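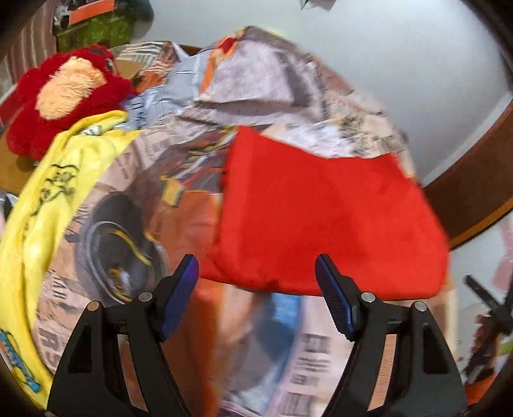 ABOUT US

Clala is a small laundry and linen service for homes. We wash, dry, fold and put away bedding, and we show people how to keep a linen closet that works. Most of our customers are families with children, and most of what comes through our hands is sheets, duvet covers, pillowcases and blankets.

Carla Salameh started the business after years of doing the same work for relatives. Rima Kassab joined her the first November and has run the folding side ever since. We are still a small company. If you call, one of the two of us will probably pick up.

What we do

Home visits. We come to the house, strip the beds, sort the bedding, and make the beds up again with clean sets. We fold whatever is left over and put it on the shelf. A visit to a two-bedroom home usually takes a morning. Bigger homes take longer and we will tell you so when you book.

Pickup and return. If you would like the washing done elsewhere, we collect it in cloth bags and bring it back folded. Every item gets a cloth tag with your name and a number. The tag stays on through the wash and comes off when we fold.

Closet setup. This is a one-time job. We empty the linen closet, go through everything with you, and put back what you want to keep, grouped by bed. Anything you don't want goes in a bag for you to deal with. We do not throw out anything ourselves.

Seasonal changeover. Fleece and wool come out when it gets cold and go away again in spring. We wash or air each piece before it is stored. Customers on this plan get two visits a year and can move the dates if the weather does something odd.

How we work

We start on the bed. Everything that needs folding goes there in one heap, because a bed is the biggest clean flat surface in most homes. A bright red fleece on top of a printed cover, with a yellow blanket off to one side, is an ordinary start to a job for us. Then we sort by type and work through it from the thick pieces to the thin ones.

Blankets first. Fleece is soft and doesn't hold a sharp crease, so we don't try for one. We fold it to a rough rectangle, let it settle, and square it up at the end when we know how deep the shelf is. Red and other strong colors are washed apart from pale bedding for the first few washes, and after that if the label asks for it.

Duvet covers next. Printed ones are turned inside out before washing and turned back before folding. We fold them with the print facing out, so a child can find the one he or she wants. Parents ask for this more than anything else on our list. Cars and newspaper print on one cover, dinosaurs on the next, plain gray for the guest room - if you can see the pattern on the shelf, the rest of the stack stays where it is.

Sheets and pillowcases last. A fitted sheet is folded corner into corner, then in thirds. Sets are kept together, with the sheets and spare pillowcase inside the other pillowcase. If a set has lost a piece, we put it on a separate pile and ask you about it before we leave.

We don't iron unless you ask. Ironing is charged by the piece.

What we use

We use an unscented detergent as standard and will use yours if you prefer it. We do not use fabric softener on fleece or towels. Stains are treated before the wash, and if one is not going to come out we say so and leave it to you whether to wash the item again.

Shelf labels are plain card in a clip-on holder. We tried stick-on labels for a while and went back to card, as customers wanted to change them when the children swapped rooms. The booking calendar and the tag numbers are kept in a program called Zatix. It is not very pretty, but it has not lost a pillowcase yet.

Where we work

Our workroom is on the Yammine side of town, behind the hardware store. There are 32 shelves along the back wall, one to a customer on busy days, and two long folding tables. Drop-off is at the side door. Please ring, as we often can't hear a knock over the dryers.

We have 84 regular households at present, and over 100 if you count the people who only call us for the spring and fall changeovers. Regular visits run all 52 weeks of the year, holidays included if you ask early enough.

We also handle the bedding for Skitora, a small guesthouse up the road. That work is done in the early mornings and is kept on its own tables and in its own bags.

Before your first visit

Please clear personal things off the beds and check under the pillows. We find a lot of socks, and now and then a phone. Tell us about allergies, pets, and any blanket that must not go in the dryer. If a child has a favorite that has to be back on the bed by night, say so and we will wash it first.

You don't need to tidy up for us. Leave the bedding in a heap, in baskets, or on the beds as it is. You can be at home or out. Most people stay for the first visit and leave a key after that.

If something comes back damaged or goes missing, let us know and we will look for it, repair it, or settle on a fair price with you. It has happened a few times - mostly pillowcases that traveled home inside somebody else's duvet cover.

Learning to do it yourself

Rima teaches a short folding class in the workroom for anyone who wants it. It covers fitted sheets, duvet covers and how to store thick blankets in a shallow closet. Bring one set of your own bedding, since it is easier to learn on the pieces you fold at home. Children are welcome with an adult, and many of them pick up the fitted sheet sooner than the adult does.

Contact

Call or write to the workroom between 8 in the morning and 4 in the afternoon. For a first booking we need the number of beds, the sizes, and whether there are stairs. New customers can usually be seen within two weeks, a little longer in November when the blankets come out.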